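Why Cloth Folds, and How to Pack It Away

Kids' pages: Around the House
Updated 30 Nov 2020

Have you ever pulled one T-shirt out of a drawer and had four more come with it? Cloth does that. It bends, slips, bunches and catches on itself. A wooden block stays the same shape wherever you put it, but a tea towel takes a new shape every time you pick it up.

This page explains why cloth behaves the way it does, and how to sort and pack a small box of cloths and kitchen things so that you can find them again.

What cloth is made of

Look at a tea towel through a magnifying glass. You will see threads going up and down, and other threads going side to side. Each thread passes over one and under the next. This is called weaving. A T-shirt is different. It is knitted, so its threads make rows of tiny loops, a bit like a very fine jumper.

The threads can be cotton, which grows on a plant, or wool, which grows on a sheep, or polyester, which is made in a factory. Many cloths are a mixture. The label will tell you.

Threads are thin, and thin things bend easily. They can also slide a little against each other. Put those two facts together and you have something that folds, drapes over a table edge and fits into small spaces.

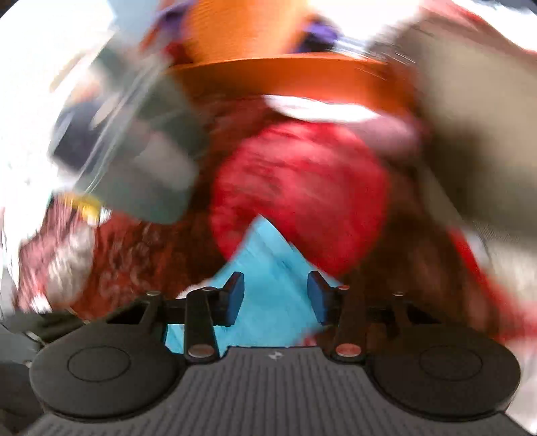
Colour is the first thing most people use when they sort cloth. Your eyes pick out a colour before they pick out a shape, and with cloth the shape keeps changing anyway. A bright turquoise-blue cloth is easy to spot even when it is bunched into a rough triangle with its folds running every which way. The same cloth in grey, lying on a grey blanket, could take you a good while to find. If you are choosing cloths for a job, such as one for the bench and one for the bathroom, choose colours that are nothing like each other.

Patterns can help too, but they can also get in the way. A plain cloth on a plain table is simple to see. A flowery cloth on top of another flowery cloth is hard, and you may have to feel for the edge with your fingers.

Why a fold stays folded

When you fold a tea towel, the threads along the fold have to bend. If you press down, they bend more sharply. The weight of the cloth on top keeps them there. Leave it for a day and you will see a line, called a crease, when you open it out.

Wool is springy and loses its creases fairly well. Cotton holds on to them. An iron works by using heat, and often steam, to let the threads relax while the weight of the iron presses them flat. (Irons are a job for a grown-up.)

Folding in half makes a cloth half the size and twice as thick. Fold it again and it is four times as thick. After a few folds it gets too chunky to bend neatly, and you should stop there.

Try it: the fold test

You will need one tea towel and a ruler.

Lay the tea towel out flat and measure the long side. Fold it in half so that the short edges meet, and measure again. Keep going, writing down the length and the height each time. At the Jodotura Children's Library we tried this with a towel 400 mm wide. One fold made it 200 mm wide. The next fold should make it 100 mm, but ours came out slightly bigger because the cloth has to go around the bend. Yours might be different if your towel is thinner.

Packing the box

Now for the box. An open box with low sides is the easiest kind to use, as you can see to the bottom of it. A deep box holds more, but the things at the bottom get forgotten.

Take everything out first. Put stiff things in one group and soft things in another. Stiff things are lids, wooden spoons and plastic tubs. Soft things are cloths, oven mitts and bibs. Some things are in between. A silicone mat will bend in your hands, but it springs flat when you let go, so treat it as a stiff thing.

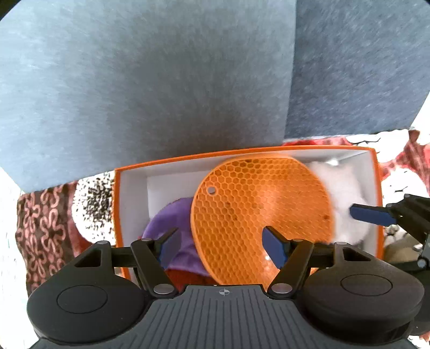 Start with the flat, stiff things. They make a level floor for everything else. Next come the thicker things, with the tallest at the back. Soft things go in last, and they can be tucked into the gaps along the sides. If you put the soft things in first, the stiff things tip and slide about on top of them.

Don't push down hard to make it all fit. If the pile comes up over the rim, take something out and find another spot for it.

What about holes?

Lots of kitchen mats and trivets have a pattern of holes. A trivet is something you stand a hot pot on, to protect the table. The holes let air move underneath, and air does not carry heat very quickly. They also mean less material is needed to make it.

A hexagon has six sides, and hexagons fit together with no gaps between them. Bees build their honeycomb in the same shape.

Words to know

Crease: a line left in cloth after it has been folded.
Drape: to hang loosely over something.
Silicone: a bendy, rubbery material that can stand up to heat.
Weave: to make cloth by crossing threads over and under.

More to read: How Buttons Work; The Nostwood Wool Shed; What Is Felt?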